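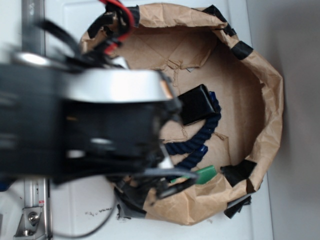 Ticket 765 – Paper bags tearing or collapsing at the packing table
Opened by: Nyokabi Temba
Handled by: Štefánia Hubáček
Status: Closed
Priority: Normal
Area: Shop orders, collection shelf

Reported problem

Since we moved over to the Poler paper bags for collection orders we have had bags giving way. It happens in two ways. Either the base lets go when the bag is lifted, or the side splits from the rim down while it is being filled. On Wednesday we had 6 go in one shift and I had to repack all of them. One was a customer's order that went at the counter, jars included. The old bags from Neleck never did this with the same sort of order.

We pack at the table by the back door. The bags are the medium brown ones without handles. Orders are mostly tins, jars, a loaf, some fruit.

N. Temba

First reply

Thanks. Before I ring the supplier, could you let me know the following.

Are the torn ones all from the same carton? The carton number is on the short side, under the tape.
Where are the cartons being kept?
Is the rim being folded out before filling, or left standing up?
Do you have any of the torn bags still?

Please keep the next few that go, even if they are messy.

Š. Hubáček

Reply from N. Temba

Same carton as far as I can tell, number 18. We have a second carton not opened yet.

The cartons are on the floor by the back door, under the coat hooks.

Rim – depends who is packing. I fold it out because the bag stays open by itself and I can get both hands in. The others mostly leave it up.

I have kept 4 bags. Two went at the base and two down the side.

Log, Štefánia

Looked at the four bags. On the two that went at the base, the glue line has come away cleanly along one edge and the paper itself is whole. The paper feels soft compared with a bag from my own desk drawer, which came out of the same delivery. On the two side splits the tear begins at the rim in both cases, at a small nick.

Went down to the back door. The floor there is damp in the corner where the rain comes in under the door, and the bottom of the carton is stained. Moved both cartons to the metal shelf next to the label printer. Opened the second one to check and the bags in it are stiff and dry, apart from the bottom layer, which I have thrown out.

Tried a few things with dry bags and a typical order (tins, two jars, a loaf):

Rim left up, filled from the top, lifted with a hand under the base. Held.
Rim left up, filled from the top, lifted by the rim. Held, but the paper creased badly and I would not trust it down the stairs.
Rim folded out, filled, lifted with a hand under the base. Held. Easier to fill, as Nyokabi says. The rim gets crumpled but that doesn't weaken the bottom.
Rim folded out, then folded back up sharply after filling. Small tear at the crease on one side.

Then the same with bags from carton 18. The first went at the base with only the tins in it. I stopped there.

So there are two separate faults. The base is the damp. The side splits start at a nick in the rim, and I think those come from opening the carton, as there is a knife cut across the top bags in the second carton as well where I went in with the blade too deep. My own fault that time.

Message to N. Temba

Please stop using carton 18 altogether. It can go in the recycling. Use the one on the shelf by the printer.

For packing:

Open the carton with the blade only just out, or peel the tape.
Fold the rim out loosely, one turn.
Tins and jars in first, flat on the base, then the loaf and the fruit.
Leave the rim folded when you have finished. If it has to be closed, roll it up gently.
Lift from underneath.

Anything with more than 6 jars should be split between two bags or go in one of the Jurčo crates.

Reply from N. Temba

Done, and I have put the list on the wall above the table. Question about the crates – we only have a few left, and customers don't bring them back. Can we order more, or do we go to two bags every time?

Reply from Š. Hubáček

Two bags for now. I have asked about crates on a separate ticket, please add any comments there so they don't get lost in this one.

The door is also on its own ticket. Stunden are coming to fit a new strip along the bottom in November. Until then nothing made of paper goes on that floor, and that includes the till rolls.

Update from N. Temba

One full week on the new carton. No bases gone. One side split, on a bag with a nick in it that I should have spotted. The others are folding the rim out now too and say it is quicker.

Happy for this to be closed.

Closing note

Cause: cartons stored on a damp floor, glue at the base failing. Second cause: knife cuts at the rim when opening.
Action: cartons moved to the shelf, carton 18 scrapped, packing list put up.
Supplier not contacted, no fault found with the dry bags.
Related: crate order, back door strip.

Closed by Š. Hubáček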